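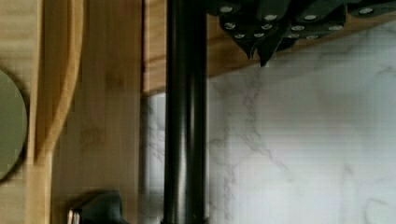 Dark riveted knife handles by a bamboo shelf.

Print this page | E-mail this page

About Mostyn

Mostyn is a small press that publishes romance novellas, mostly with a ghost, a curse or a talking house in them. We don't claim that love conquers all. In the submissions pile it usually conquers a misunderstanding that one phone call would have fixed in chapter two.

The press was started by Nneka Ibrahim, who had spent years reviewing paranormal romance and giving most of it 3 stars. She still reads every manuscript that gets past the first cut. She doesn't believe in fated mates. If your couple is meant to be together because a prophecy says so, she will write "says who?" in the margin, and she'll keep writing it until there's an answer.

Our two running series are Grakcombe, set in a seaside town where the drowned come back for the off season, and Jultamar, which has witches and a lot of boats. A third, Lostirent, was announced before it was written. We've stopped doing that. Book one is planned for December and we'll believe it when the files arrive.

What we publish

Novellas with an ending the characters have earned. Any pairing, any heat level. We take five new authors a year, some years fewer. First printings are 1,000 copies, and we're wary of any small press that tells you it routinely does far better than that.

We don't print the words "unputdownable" or "swoonworthy" on a cover, and we don't run bestseller badges from a category with 48 books in it. Blurbs from other authors are accepted if the author has read the book. We do ask.

Submissions

Send the first three chapters and a one-page summary that gives away the ending. Please don't tell us it's the next anything. There is no reading fee, here or anywhere you should be sending your work.

Comments

marshlight_reader: I bought the second Grakcombe because of the "says who?" thing and I have to report there's still a prophecy in it. Page 70 or so. The lighthouse scene made up for it.

Dot: Is Lostirent really coming in December? You said spring last time, and then fall.

Mostyn: Dot, see the paragraph above. We share your doubts.

PW: No heat ratings on the back covers, please put them back. My mother borrows these.

tallyho_beth: Got a rejection from you with two full pages of notes. Didn't agree with half of them but I did cut the curse.

Last updated: December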